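# The Brasa Hand Kit, After a Month of Socks

Walczak sells the Brasa as a hand-held gripper for people who want to teach robots housework, and we used one from August on. 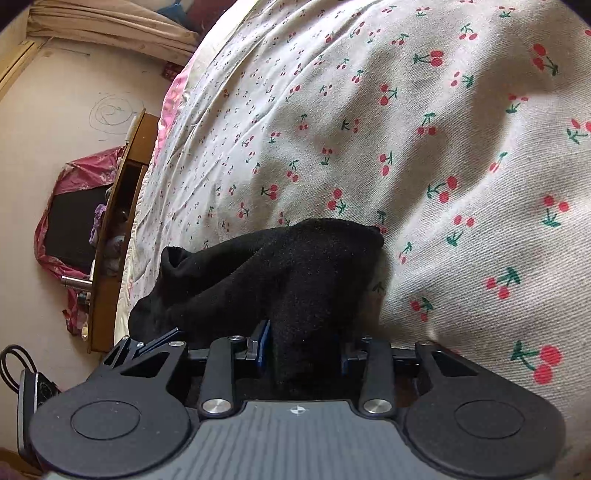 Does the kit need a robot arm to be useful?

You can work with it alone. The recordings are made by hand, and an arm is only necessary when you want to play a trained task back.

The price is 482 euros, with two sets of finger pads and a printed manual. The soft pads are the better ones for laundry. They hold knitted fabric without pulling the threads, but they collect lint, and we had to wipe them often. On a bed the work is more difficult than on a table, for the sheet likes to come up together with the sock. We learned to approach low and close slowly.

Lollex, the software that comes with it, sorts the recordings by task. Our first 500 took longer to name than to make. The newer version, sent to us by Walczak's office in Clerkasside, lets you name a whole group at once, and this I would call the most important improvement.

I have two complaints. After an hour the wrist becomes tired, and the manual says almost nothing about cleaning. Spare pads must be ordered by e-mail, and ours needed nine days to arrive.

For a small workshop I can recommend the kit. For a school I would wait for the lighter handle.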